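Startseite Küche Putzen Werkstatt Bücher & Papier Garten Suche

Bücher zu Hause pflegen: was sich bei mir bewährt hat

Mein Bücherregal war lange der Ort in der Wohnung, um den ich beim Putzen einen Bogen gemacht habe. Staubsaugen ja, Fenster ja (wenn die Schwiegermutter kommt), aber die Bücher? Die stehen ja nur da. Und dann habe ich im November die Biografien ganz oben herausgenommen, weil ich eine davon verleihen wollte, und hatte danach graue Finger bis zum Handgelenk. Seitdem mache ich das ordentlich, zweimal im Jahr, und weil mich nach dem letzten Beitrag so viele nach Einzelheiten gefragt haben, schreibe ich jetzt mal alles zusammen!

Vorweg: Ich rede von ganz normalen Büchern. Romane, Krimis, Lebenserinnerungen von Schauspielern, der Kochbuchstapel, die Kinderbücher vom Dachboden. Wer eine Erstausgabe mit Widmung besitzt, geht damit bitte zu jemandem, der das gelernt hat.

Abstauben, aber richtig herum

Ich nehme immer nur ein Brett auf einmal leer, sonst sitze ich abends um elf noch zwischen Türmen und lese mich fest. Das Buch fest zugedrückt halten, mit dem Rücken nach oben leicht schräg, und dann mit einem weichen Pinsel vom Rücken weg zur Vorderkante bürsten. Fest zudrücken ist wichtig, sonst rieselt einem der ganze Dreck zwischen die Seiten. Ich benutze dafür einen breiten Ziegenhaarpinsel von Siler, der eigentlich zum Lasieren gedacht ist, und der hält jetzt schon ewig. Ein dicker Rougepinsel geht auch (unbenutzt bitte!).

Den Staubsauger nehme ich nur für das Regalbrett, nie direkt am Buch. Ich habe das einmal mit einem alten Taschenbuch probiert und hatte danach den halben Schutzumschlag vom Nachbarband in der Düse hängen.

Das Brett selbst wische ich mit einem nebelfeuchten Tuch ab und lasse es dann in Ruhe trocknen. Bei mir heißt das: Kaffee kochen, Kaffee trinken, Post durchsehen, und erst dann einräumen. Keine Möbelpolitur! Die zieht ins Papier und man bekommt diese speckigen Unterkanten, die nie wieder weggehen.

Flecken auf dem Umschlag

Glänzende Umschläge sind dankbar. Ein kaum feuchtes Mikrofasertuch, ohne Druck drüber, sofort mit einem trockenen nachgehen. Bei Fettfingern hilft manchmal ein winziger Tropfen Spülmittel im Wasser. Matte Umschläge sind dagegen eine Pest, da sieht man jeden Wischer. Die bearbeite ich nur noch trocken mit einem weißen Radiergummi, ganz locker, immer in eine Richtung.

Leinen bürste ich ab, mehr mache ich nicht. Meine Freundin Iveta Štěpánek schwört auf altes Weißbrot ohne Rinde, das man wie einen Radierer über den Leinenrücken rollt, und ich gebe zu, dass ihre Bücher besser aussehen als meine. Man muss hinterher nur jeden Krümel erwischen, sonst freuen sich die Silberfischchen. Ich bin zu ungeduldig dafür.

Preisaufkleber, das ewige Thema! Fön auf niedriger Stufe, kurz anwärmen, mit dem Fingernagel an einer Ecke anfangen und flach abziehen, nicht nach oben reißen. Klebereste tupfe ich mit einem Stück Klebeband ab, immer wieder drauf und runter. Auf glatten Umschlägen kann man auch einen Tropfen Speiseöl auf ein Wattestäbchen geben, aber auf unbeschichtetem Papier gibt das einen Fettfleck fürs Leben. Bei mir trägt die Autobiografie eines Turnierreiters einen solchen Fleck mitten auf der Stirn des Pferdes, also lasst es lieber.

Wenn das Buch nach Keller riecht

Flohmarktbücher! Ich kann an keiner Kiste vorbeigehen, und dann stinkt es im Flur. Meine Methode: Eine große Kunststoffkiste mit Deckel, unten eine flache Schale mit Natron, darüber ein Kuchengitter, und darauf das Buch, aufgefächert und hochkant gestellt. Deckel drauf und vergessen. Nach einer Woche nachriechen, meistens muss es noch einmal rein. Katzenstreu (frisch, ohne Duft) funktioniert genauso gut und ist billiger. Das Natron darf nicht ans Papier kommen, das bekommt man aus dem Falz kaum wieder heraus.

Kaffeepulver habe ich auch probiert, weil es überall empfohlen wird. Danach roch der Krimi nach Keller und Kaffee.

Sobald etwas pelzig aussieht oder sich Punkte abwischen lassen, kommt das Buch bei mir in eine Tüte und fliegt raus, auch wenn es wehtut. Den Schimmel will ich nicht neben den anderen stehen haben.

Ein nass gewordenes Buch

Badewanne, Regenschirm, umgekippte Teetasse, wir kennen das alle. Nicht aufblättern, solange es richtig nass ist! Erst in ein Handtuch drücken, dann alle paar Seiten ein Blatt Küchenpapier einlegen (unbedruckt, sonst hat man hinterher Gänseblümchen im Kapitel vier) und hinstellen. Papier wechseln, wieder wechseln, noch einmal wechseln. Wenn es nur noch klamm ist, unter ein Gewicht damit. Wer gerade keine Zeit hat, packt das Buch in einen Gefrierbeutel und legt es ins Eisfach, dort wartet es brav, bis man den Kopf frei hat. Bei mir lag so ein dicker Familienroman mal den halben Winter zwischen Erbsen und Blätterteig.

Hochglanzpapier ist ein Sonderfall. Bildbände und diese Fototeile in der Mitte von Biografien kleben zusammen wie der Teufel, wenn sie nass trocknen. Da muss zwischen wirklich jede Seite etwas, Backpapier am besten, und zwar sofort.

Lose Seiten und müde Rücken

Bitte, bitte kein Tesafilm. Der wird gelb, der Kleber kriecht ins Papier, und irgendwann fällt der Streifen ab und der braune Balken bleibt. Für Risse nehme ich dünnes Japanpapier und Weizenkleister, den ich mir in einer Tasse anrühre. Den Riss schließen, ein schmales, am Rand gezupftes Streifchen darauf, Backpapier drüber, Brett drauf und bis zum nächsten Morgen liegen lassen.

Eine einzelne lose Seite klebe ich mit säurefreiem Buchbinderleim ein. Ich habe den von Preseletti in der kleinen Flasche mit Pinsel im Deckel. Nur einen ganz dünnen Strich an die Innenkante, die Seite bis tief in den Falz schieben, zuklappen, beschweren. Wenn an der Vorderkante ein Millimeter übersteht, nicht abschneiden, das rächt sich immer mit schiefem Messer.

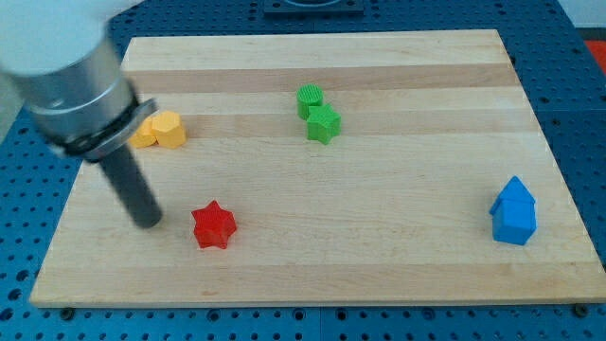

Zum Beschweren braucht man übrigens keine Buchpresse, auch wenn ich seit Jahren um eine herumschleiche. Zwei glatte Bretter, die etwas größer sind als das Buch, und oben drauf, was der Haushalt an Schwerem hergibt: der gusseiserne Bräter, ein Stapel Lexikonbände, die Kiste Mineralwasser. Ich wickle die Bretter in Backpapier ein, dann klebt nichts an, wenn doch mal ein Tröpfchen Leim herausquillt. Wer Schraubzwingen hat, legt sie gegenüber an und dreht sie abwechselnd zu, immer nur ein kleines Stück.

Wie voll darf das Regal sein?

Ich stelle die Bücher so, dass ich jedes mit zwei Fingern an den Seiten des Rückens fassen und herausziehen kann. Wenn man oben am Kopf ziehen muss, ist es zu eng, und genau da reißen die Rücken dann ein. Zu locker ist aber auch nichts, da kippen sie und bleiben schief fürs Leben. Buchstützen mit breitem Fuß helfen. Ich hatte erst die schmalen von Wojcik, die mir ständig unter das erste Buch gerutscht sind und dort die Seiten aufgespießt haben, und bin dann bei schweren aus Stein gelandet.

Die richtig großen Bildbände lege ich hin, höchstens 3 übereinander. Zur Wand lasse ich hinten einen Daumen breit Luft, vor allem an der Außenwand. Und keine direkte Sonne! Mein rotes Regalfach von früher ist heute ein rosa Regalfach.

Listen führen, ja oder nein

Da lacht meine Familie immer, aber ich führe eine. Angefangen habe ich, nachdem ich dieselbe Lebensgeschichte einer Opernsängerin zum zweiten Mal gekauft und erst auf Seite 30 gemerkt hatte, dass ich sie kenne. Jetzt steht alles in einer simplen Tabelle: Titel, Autor, Regalfach, verliehen an. Im Moment sind es 1.754 Bücher, und ich habe hoch und heilig versprochen, dass bei 2.000 Schluss ist. Dann geht für jedes neue eins in den offenen Bücherschrank.

Die Spalte »verliehen an« ist Gold wert. Daranee Thammasiri aus dem Nachbarhaus hat mir außerdem den Zettel-Trick beigebracht: In die Lücke im Regal kommt eine Karteikarte mit Name und Monat, die oben ein bisschen herausschaut. Man sieht die Karte jedes Mal im Vorbeigehen und fragt dann doch irgendwann nach. Für meinen Namen vorne im Buch benutze ich einen weichen Bleistift, Kugelschreiber drückt durch. Die kleinen Exlibris von Stondness sind hübsch, die selbstklebenden würde ich aber nur in Kinderbücher tun.

Kleinkram, der sonst nirgends hinpasst

Eselsohren bügle ich! Ecke glatt streichen, Backpapier darunter und darüber, Eisen auf niedrigster Stufe ohne Dampf, ein paar Sekunden. Ganz weg geht der Knick nicht.

Gummibänder um zerfallende Taschenbücher werden hart und backen fest. Ein Stück Baumwollband mit Schleife tut es auch.

Schutzumschläge nehme ich beim Lesen ab und lege sie flach ins Regal an die Stelle, wo das Buch war. Seit ich das mache, habe ich keinen einzigen mehr zerknittert, bis auf den einen, auf den sich die Katze gelegt hat.

Kochbücher stehen bei mir nicht mehr neben dem Herd. Der Fettfilm, der sich da oben auf den Schnitt legt, geht mit nichts mehr runter, ich habe alles versucht. Falls jemand dafür doch ein Mittel kennt, schreibt es mir bitte in die Kommentare, ich probiere es sofort aus!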